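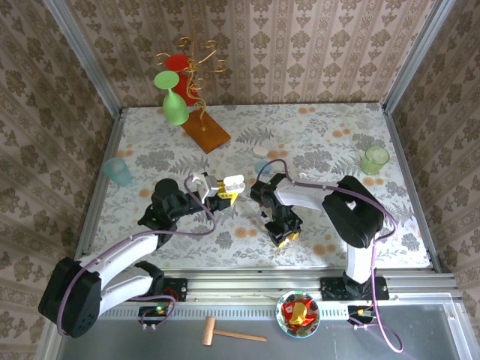 Rent the arms, skip the dream

Home | Reviews | Opinion | Kits | About

28th May

Quick one, because I have a deadline and the Trakico trial ends tonight.

Trakico rents out a two-arm bench by the month. Two arms, a frame, a tabletop, software on a laptop. Pitch is that a small shop can teach it a chore in an afternoon. Tidying, sorting, handing a part from one side to the other. You pay a setup fee of $2,000 and then the monthly, and you can send it back. I like that last part a lot.

My opinion, up front: it's a decent service wrapped around a so-so promise.

The good. Two arms matter. One gripper holds the thing, the other comes in close and does something with it. Anyone who has tried to open a bag one-handed gets this. Most of the cheap kits I've looked at since March are single arm and you hit the wall on day one. Lanz will sell you a second arm but you're on your own making the pair cooperate. Trakico has done that work and it shows.

Also good – they let you practice on junk. Cups, a wine glass, a toy hammer, whatever. Patterned cloth on the table if you want. I think every vendor should demo like this. A bare white table with one cube on it tells a buyer nothing.

Now the gripes. "Teach it in an afternoon" is true for one job. Move to a second job and it's another afternoon, and then the first one needs a refresher. My log says 1,701 tries over the whole trial. That's a lot of cups. The brochure has one line about "ongoing tuning" and that line is doing heavy lifting.

Cables. Bright purple, looped along the arms. Fine for a bench, I would not want them near a customer. Boards sitting out under the mounts too. Put a cover on it, please. Femumetti covers theirs and charges less for the frame.

Support was quick, polite, and based in Werkumham, so mornings only for me. Manual is thin. Teh index is wrong.

So who is it for? Shops with one dull, repeating job and someone patient. If that's you, rent it. Don't buy, not this year – prices will move and so will the software. If you have ten little jobs, keep your people and give them a raise with the setup fee.

Mine goes back in the morning. Might rent again in the fall if they fix the refresher thing.

Share | 2 comments

benchrat: Same experience with job number two. Did they charge you for return shipping?

oldsolder: Disagree on the cables, I want to see them. Easier to spot a bad one.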